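Why Do Some Foods Live in Jars?

Have you ever opened a kitchen cupboard and wondered why some things come in bags, some come in boxes, and some end up in a glass jar with a lid on top? It's a very good question, and the answer has to do with something you can't see at all, even though it is all around you right now. It's the water in the air!

Air always carries a little bit of water with it, in pieces so tiny that they float. On a sticky summer day there's a lot, and on a crisp winter morning there's much less. Scientists call this humidity, and it is the reason your hair might go frizzy in May and why crackers turn soft and sad if you leave the packet open overnight.

Now think about sugar and salt. They are made of lots of little grains, and each grain is a crystal with flat sides and corners (look at some under a magnifying glass if you have one — it's like a heap of tiny blocks). When the grains are dry, they slide past each other easily, and that's why you can pour them almost like water. But when damp air gets in, a very thin, wet coat forms on the outside of every grain. The coats touch, the grains stick, and when everything dries out again you're left with a lump that you have to bash with a spoon.

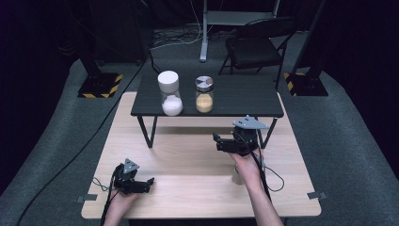

A lid helps because it keeps most of the damp air on the outside. Glass helps too, as water can't soak through it the way it can through a paper bag. And there's one more nice thing about glass, which is that you can see straight away what you have and how much is left, so you won't be surprised in the middle of making pancakes.

Spices and breadcrumbs like jars as well, though for slightly different reasons. Breadcrumbs go soft when they get damp. Spices have smells trapped inside them, and those smells are always trying to sneak off into the room. Sniff a jar of cinnamon when you first take off the lid and you'll catch some of them escaping!

Would you like to test all this yourself? Ask a grown-up for two small dishes and put a spoonful of salt in each one. Cover one dish tightly and leave the other open in the bathroom, where people take steamy showers. Wait 9 days (I know, it's a long time, but you can draw a picture of what you think will happen while you wait). Then poke both with a dry spoon. Which one pours better? Write down what you found, and don't eat the salt from the bathroom, please.

Written by Yu-ting Hung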